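Selus trains its kitchen robots with the hands of its own packers

April 10, 2021

The meal kitchen Selus in Villness has started to use a new kind of work in its packing department. Since November, a group of employees spends part of the shift handling food containers with hand-held grippers. The recordings of these movements are used to teach a robot arm, which should later take over the closing and turning of containers on one of the packing lines.

The kitchen prepares 2,000 meals on a normal working day, for offices, two hospitals and a number of private customers. Half of them, 1,000 meals, go out in reusable containers with a locking lid. These containers come back, are washed, and must be checked and closed again by hand. According to the company, this is the part of the work which the employees complain about the most, because the locks are stiff and the wrists become tired.

"I closed lids for many years and I never thought that somebody would want to learn it from me," says Raluca Moldovan, who leads the packing group. "Now I have to think where I put the pressure. When I do it with my fingers I do not think at all."

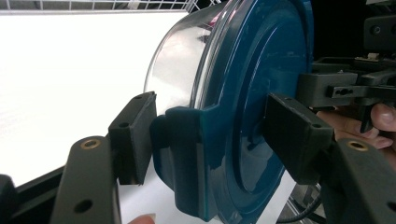 A container with a teal lid held on its side between the two fingers of a hand-held gripper.

Moldovan is one of 4 employees who were trained for the new task. They work at a separate table and repeat the same few movements with containers of different sizes: pick up, turn, put down, press the lock. Each of them does it for two hours, and then returns to the usual place on the line. The trigger of the gripper was heavy for some of them in the first weeks, so the sessions were made shorter and a pause was added in the middle.

The software and the robot arm come from the firm Pomura, which has worked with laundries and bakeries before. The firm asked for experienced packers and not for students, as was first planned. The difference was seen already in the first recordings, says the project leader at Pomura. The packers turn the container before they grip the lid, and the students mostly did not.

Not all of the 114 employees at Selus are happy with the project. The question of jobs was raised at two staff meetings in the winter. The management has promised in writing that no packer will lose the position during the trial, and that the hours with the gripper are paid at the higher rate, the same as for machine operators. What happens after the trial is not yet agreed. The employees' representative, Eglītis, wants the agreement to include training for those who would like to look after the robot.

"Some colleagues say I am teaching the one who will replace me," says Moldovan. "I would be glad to give away the lids. The rest of my work I want to keep."

The robot arm will be placed at the end of line two, where the smaller containers are packed. The two sides will meet again before it is switched on.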